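4.2 Being given a name

Every ethnographer arrives with a name and is soon relieved of it. In Vurkel, the upper of the two settlements on the Obeidat River, mine lasted until lunch. By evening I was a word that my host, after some thought, translated as "the one who stands in doorways." I wrote it down as an honorific. It took me five weeks to learn that the same word is used for goats.

The older literature on the Jiltska valley treats the naming of strangers as a mark of acceptance. The visitor is handed a name, usually over food, and the chapter closes with the visitor feeling moved. I was moved too, until I started asking what other visitors had been called. The tax assessor was "wet boots." A pair of missionaries, who stayed through one February and left by boat, shared a single name between them, which suggests that people had stopped trying to tell them apart. A surveyor was known only by the noise he made when climbing. None of them seems to have been told.

Names of this kind do practical work. Vurkel has some 30 households, and a guest belongs to whichever one is feeding him. Until that is settled, nobody may properly scold him, lend him anything or send him to fetch water. A kin term would settle it at once, and would also bring duties at harvest and at funerals. The nickname is a holding pen. It lets people talk about the guest at length, in his presence, with no one obliged to bury him.

Downstream, the practice is different. Shalini Dubey, whose field notes from the lower settlement are kept at Prultemstead, was addressed as "younger aunt" on her second morning. She took this for warmth, and then found herself weeding beans for most of a month. Her notes from this period are short. She records one conversation in which an older woman explained that aunts who write things down are still aunts, and that the beans did not care. I have not been able to improve on this as an account of fictive kinship, though several longer ones are available.

The two settlements explain the difference in terms of each other's bad manners. Upstream, people say that calling a stranger "aunt" is how you get free labor. Downstream, they say that upstream people would name their own grandmother after her hat. Both claims are exaggerated, but I did meet the grandmother, and it was a large hat.

It is tempting to read all this as a theory of the outsider. I would be more cautious. When I asked directly why strangers were not called by the names they came with, the usual answer was that those names were hard to say and did not describe anyone. Mine was tried out by a group of children, who found it funny for an afternoon and then went back to the goat word. I have kept both spellings in my notebooks, together with the tone marks I got wrong.
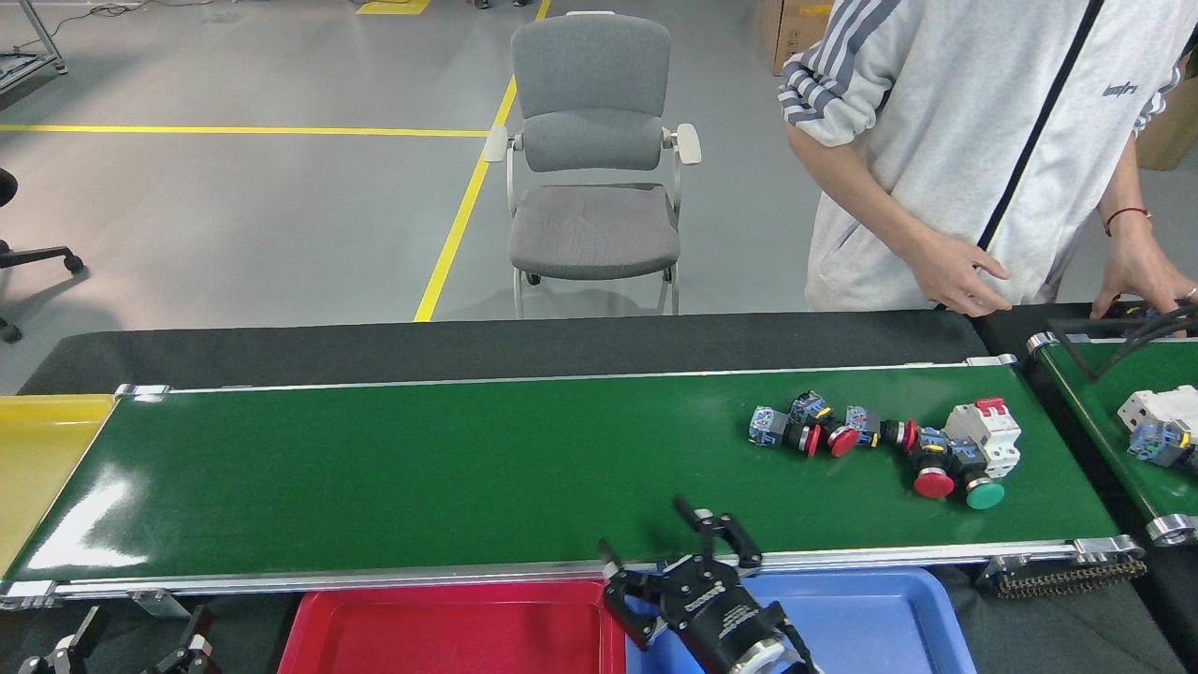 Figure 2. Push-button switches on a green conveyor belt (first panel); seated man behind a green conveyor belt (second panel).
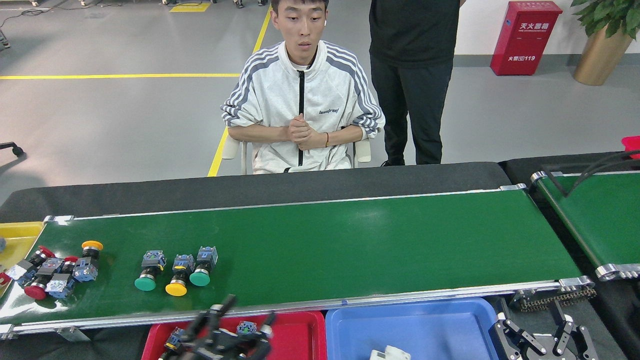

4.3 Losing a name

Nicknames were dropped with less ceremony than they were given. On my last visit a new schoolteacher had taken to standing in doorways, and the word had passed to her. I was introduced to her as the person who used to have it.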